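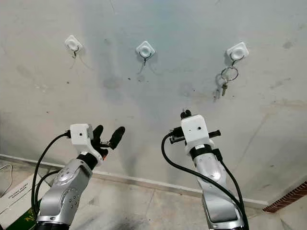

Three hooks, one key.

Tech Roundup, 25th September

Quick one this time, I'm writing between two other jobs so forgive the typos. Lots to get through.

Biggest item first. Tornum, the password manager a good many of you use, is changing its free plan. Up to now you could sync as many devices as you liked. From December it's 2 devices and then you pay. Existing accounts keep the old deal until the next time they change anything on the account - and "anything" includes updating your email address, I asked. So if you're on the free plan and happy, leave the settings page alone for now. Export a copy of your vault either way. Settings, then Data, then Export, and pick the encrypted file, not the plain text one. The plain text one is every password you own in a file anyone can open. Please don't leave that in your downloads folder.

Passkeys. Had a stack of mail after the last issue and most of it was the same question: what happens if I lose my phone. Short answer, depends where the passkey lives. If it's synced through your account you sign in on the new phone and it comes back. If it's stored on the one device only, it's gone with the device and you're into account recovery, which can take days. Joris Brouwer wrote in to say he was locked out of his web host for nine days over exactly this. Nine days! He now registers a second device everywhere before he does anything else. Good habit, copy it.

Bristatent, the backup app, version 6 is out. Faster on big folders, the restore screen finaly makes sense, and you can pause an upload without it starting over. Not so good: the Windows installer is 622 MB, up from 233 MB for the old one. No idea what's in there. I asked, got a reply about "bundled components", make of that what you will. Works fine on my old laptop but the first scan took most of an evening. If you're on a metered connection wait till you're somewhere with proper wifi.

Also a bug. If your backup folder name has an ampersand in it, version 6 skips the folder and says nothing. No warning, no line in the log. Tineke Koster spotted it and sent me screenshots, thank you Tineke. Rename the folder and it gets picked up on the next run. Fix is promised, no date.

Grusberg routers. Firmware update for the home models, the ones with remote access switched on out of the box. The update switches it off. If you use remote access you'll have to go back in and turn it on again by hand, and it will make you set a new admin password while you're there. About time too. A couple of readers say the router restarts twice during the update and looks dead for a few minutes in between. Don't pull the plug. Make a coffee.

Van Acker are closing their photo hosting. New uploads stop in December, and after that you can only download. The download tool gives you your albums as zip files, but captions come in a seperate text file and don't attach themselves to the pictures. Annoying if you wrote a lot of them. I had 352 photos on there and it went through in one go, larger accounts seem to be getting split into parts. Check you have all the parts before you delete anything.

Small stuff. The reader poll on browsers is still open, link's in the sidebar. The archive search is broken again, I know, working on it. And a few of you asked for a beginners' guide to two-step login - half written, next issue if I get a free afternoon.

Mail me if I got something wrong. Replies may be slow this week.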